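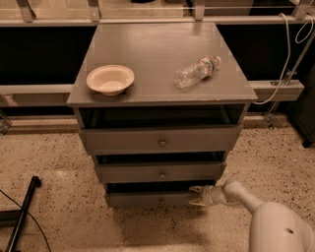 Waslow, June 9, 2026

Nightstand (three-drawer, with open cubby)

A nightstand is a small piece of furniture that lives beside a bed and holds whatever you want within reach of your pillow. That's the plain definition, and I'll stick to it for this entry, though I've met plenty that never saw a bedroom. The kind I'm covering has a flat top, an open cubby right under it, and three drawers stacked below. Around Waslow people call it a "three and a gap," which I love, and I've never heard it anywhere else.

Top and overhang

The top usually sticks out a little past the body. It gives you more room for a glass, a book or a bowl of crackers (I'm a bowl of crackers person), and it keeps some drips off the drawer fronts. The front lip takes the most abuse. On a painted piece you'll see scuffs and chips there long before the sides show anything.

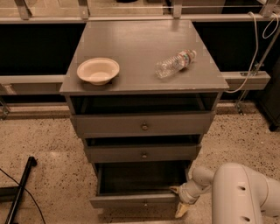
Gray painted chest with the bottom drawer pulled well out.

Cubby

The cubby is just a slot with no front panel. Makers like it because it saves building a fourth drawer, and I like it because it's the one spot I can find in the dark! Phone, glasses, the paperback I keep meaning to finish. It does collect dust, so run a cloth through it when you do the top.

Drawers and knobs

Each drawer gets one knob in the middle. A single round metal knob is fine on a narrow drawer, but on a wider one it means you have to pull straight, or the thing twists and jams. I learned that on a Grolus chest I picked up in March for 15 dollars, and I spent a whole evening rubbing candle wax on the runners before it behaved.
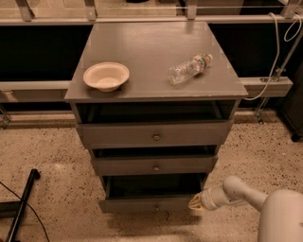 Wax is still my first choice for wooden runners. Soap works too, but it gets gummy on me after a while. Take the drawer all the way out, brush off the old crumbs and grit, rub the wax along the bottom edges, and slide it in and out a few times. If it still sticks, look for a swollen spot and sand it very lightly. Go easy, you can't put wood back on.

Paint and finish

Gray is everywhere now, and I can see why: it hides fingerprints and goes with most floors. Flat paint looks lovely on day one and marks up fast, so I'd put something with a bit of sheen on the top at least. The Ilunwood leaflet I have says to wait 12 hours between coats. I wait longer, mostly out of laziness.

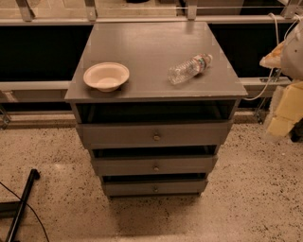 What to keep where

Light, everyday things go in the top drawer, chargers and papers in the middle, and anything heavy at the bottom, so the piece stays steady when you pull on it. Close one drawer before you open the next if it's a light piece. For small children in the house, fix it to the wall, whatever the size.

See also: chest of drawers; bedside shelf; Qian cabinet; drawer runner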